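Ticket 1687 — Plovumus bite alarm, receiver loses the middle rod
3 min read

Opened by: Ismail Bouazza
Product: Plovumus three-rod set, receiver firmware 16
Status: waiting for customer

Hello. I fish for carp at Lacerda lake, mostly at night. Since April the receiver does not sound for the middle rod. The alarm on the bank beeps and the LED is lit, but in the bivvy I hear nothing. The left and right rods are fine. I changed the battery in the alarm two times, no difference.

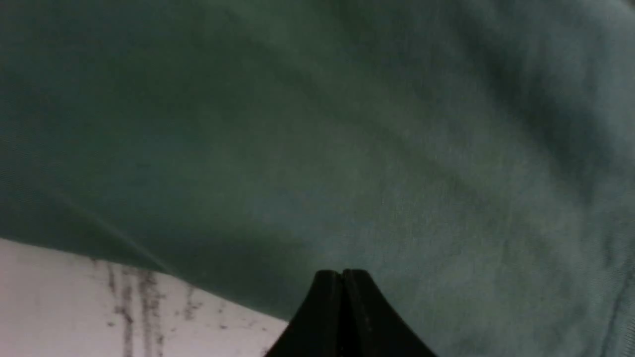
Green fabric, close view

Reply, Begoñe Sepúlveda, Zallwood Tackle support:
Thank you for the clear report. Please pair the middle alarm again. Hold the volume button on the receiver until it vibrates, then turn on only this alarm and pull some line. Tell me also what is between the rods and your bed.

Ismail, 21:40:
I did it. It worked at home, and at the lake it failed again after one hour. Between us there are reeds and my Grilleo barrow — it is steel, and I park it behind the middle rod.

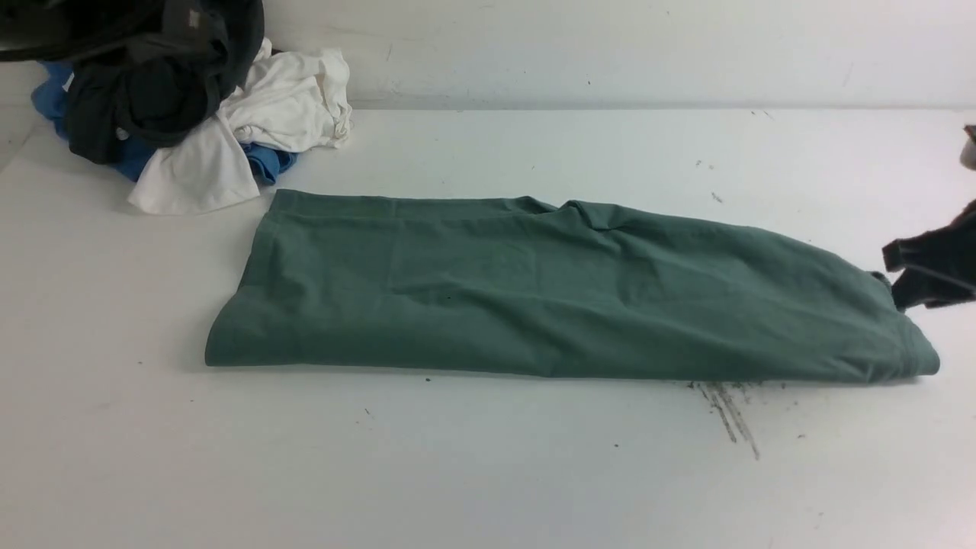
Green garment folded on the white table

Begoñe:
Please move the barrow and test again. Check also the channel. If another angler on your bank uses channel 674, change yours in the menu and pair all three heads again, not only one.

Ismail, 06:15:
Barrow moved, channel changed. Middle rod sounded two times in the night, one bream and one small common on 3000 size reel. But the receiver showed the wrong LED color for it, blue and not green.

Begoñe:
The color is stored in the head. Press the color button on the alarm until it is green, then switch it off and on. I leave the ticket open until your next session.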